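Kitchen > Small Storage > Utensil Holders

Keeping spoons and chopsticks in order on a small table

A utensil holder fills up faster than a drawer. Spoons go in, then a ladle, then odd chopsticks, and before long you pull out three things to get one. Once a month, take the holder to the table and go through it there. A cloth underneath keeps the pieces from rolling and catches the crumbs that collect at the bottom.

Start with plastic spoons. Run a thumb along the edge of the bowl and look for rough spots or melted places. A spoon that has gone rough goes out.

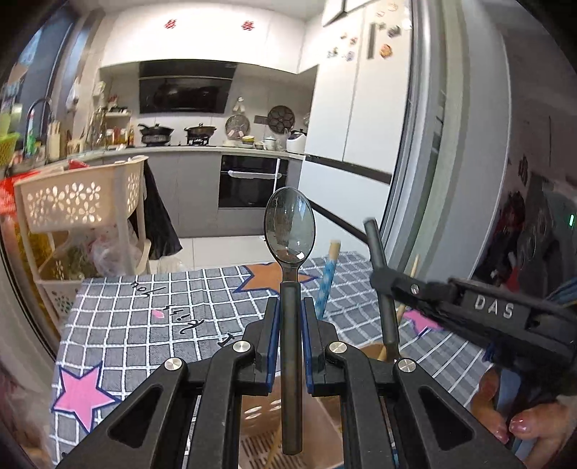
Athina Gkikas writes that she also bends the handle gently before putting a spoon back, and that two of hers showed fine cracks near the bowl she had missed for months.

Chopsticks come next. Lay them flat and match them by length and pattern. Singles can go in a separate jar -- they are good for stirring paint or propping up seedlings. Wooden ones that smell sour or have dark tips should be thrown away.
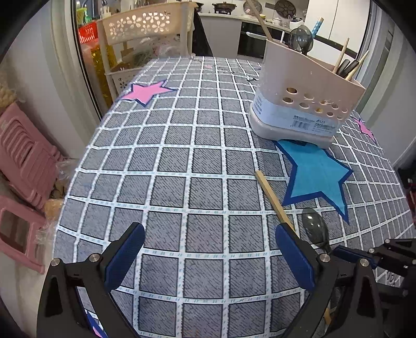
If the holder has a drip tray, wash it at the same time. Warm water and dish soap will do, with 12 minutes of soaking if there is a film on it. An old toothbrush gets into the drain holes. Let everything dry fully before it goes back together.

When refilling, put the tall pieces in first, toward the back, and ladles to one side so the bowls don't block the rest. Chopsticks go in last. Leave some room -- a packed holder dries slowly.
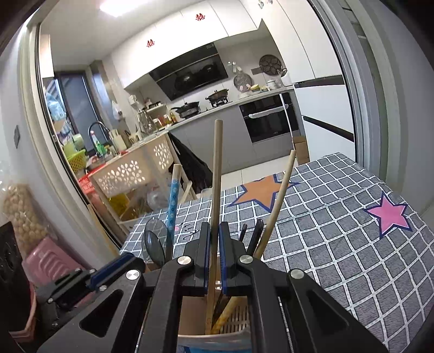
A chopstick, sticks and a ladle in the holder, kitchen behind.

Keep the holder away from the burners if it is plastic.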